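Toy library moves to mixed sets for home loans

Kamolrat, the toy lending library on the ground floor of the Zomunari building, will stop lending single toys to families with children under three and will issue mixed sets in their place. The change takes effect on 14th November. Single loans continue for puzzles, ride-on toys and anything that needs batteries.

The library holds 1000 catalogued items. Of these, 218 fall in the group for children under three, and 171 have been assigned to sets. The rest are being kept back as spares or are waiting for a decision on condition. Each set goes out for two weeks and can be renewed once, provided no other household has put its name down for it.

A set is built by type and by feel. Every one contains at least one hard plastic item, at least one soft item and one toy that can be stacked, filled or emptied. The animals were the hardest part to divide, according to Theerawat Sukprasert, who drew up the lists. Most of the plush animals had been borrowed far more often than the plastic ones, and the first draft left several sets with no soft animal in them. The lists were redone before any labels were printed.

Sorting is being done on furniture in the reading room, where the toys are spread out on a blanket before they are listed. Pieces are compared with the catalog entry one at a time, and the entry is corrected where the wording is too loose to identify the toy. "Green animal" has become "frog, green", and "cup" now has to include the color and any printed pattern. Joined parts, such as blocks in a two-by-two group, are entered as one item. 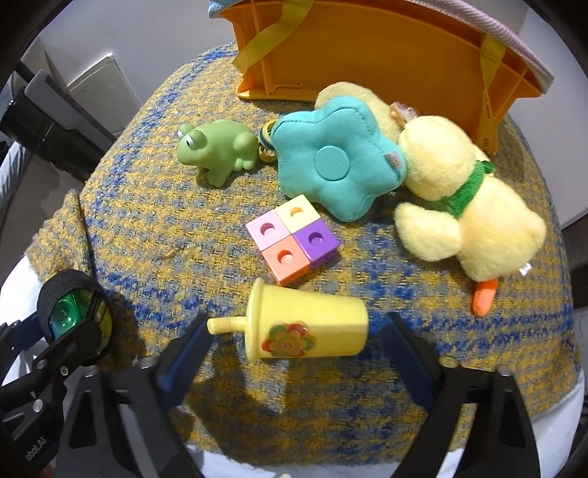
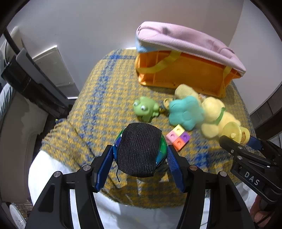

Toys on the woven blanket in the reading room. The green frog, the four joined cubes and the orange plastic container are in both pictures.

Returned sets are checked against a printed card. The card gives the name of each piece, its main color and the material as far as the library knows it. It does not give a value. Under the old rules a lost piece was charged at the cost of a new one, and staff had to look up prices that were often years out of date. A household that loses one piece from a set will now pay nothing the first time. A second loss within the same membership year is charged at a flat rate, which is posted at the desk.

Cleaning has also been split in two. Hard plastic is wiped down at the desk on return and goes back on the shelf the same afternoon. Cushions, plush toys and knitted pieces are set aside for washing, so a set with many soft items will be off the shelf longer than one with few. Abílio Salgado, who runs the desk, asked for the return box to be divided to match, and a second box has been ordered from Stundar. Until it arrives, members are asked to hand soft toys over the counter and to keep them out of the box.

The lending software, Zureo, treats a set as one record with the pieces listed underneath. This means a member sees one due date where there used to be several. It also means a set cannot be marked as returned while a piece is still missing, and the desk has to close such records by hand. A fix has been requested. No date has been given for it.

Loans made before the change are not affected and should be brought back on the date shown on the slip. Single toys now out with families will be added to their sets as they come in, and a few sets will therefore be short at first. The card for a short set has the missing line marked with a circle.

The library will review the lists in February. Members who find that a set is too young or too old for the child are asked to write this on the back of the card, together with the age of the child in months. Sets may be swapped early at the desk during normal opening hours, without using up the renewal.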